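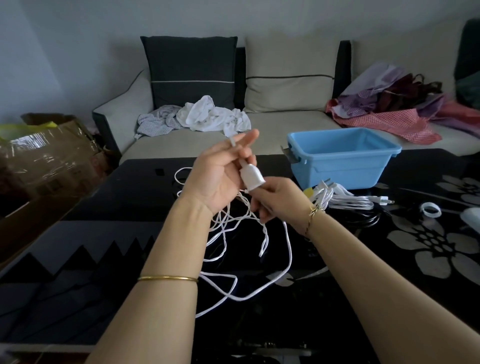
Every home has a drawer that won't close, and in most of them the reason is cord. Manouchehr Esfahani ran a repair counter at Mavel for years, and he sorts his in the living room, on the coffee table, where he can spread them out.

He starts with color. White cords go in one bundle, black in another.

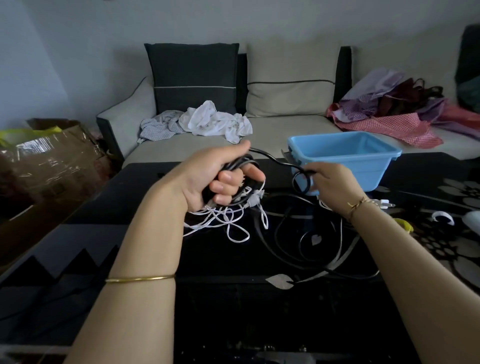 Loops should be wide and loose, he says, as a tight wrap strains the wire near the plug. A plastic basin keeps finished bundles together.

Knots take patience. Find one free end and work backward from it.

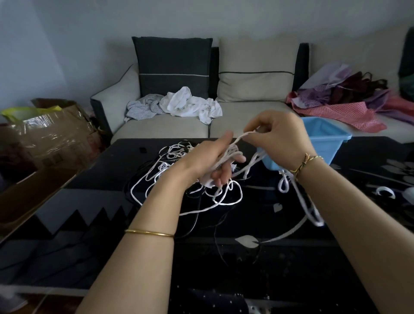
Pulling hard on both sides only sets the knot. Esfahani gives each cord 3 minutes in February, when he clears the drawer, then moves on to the next.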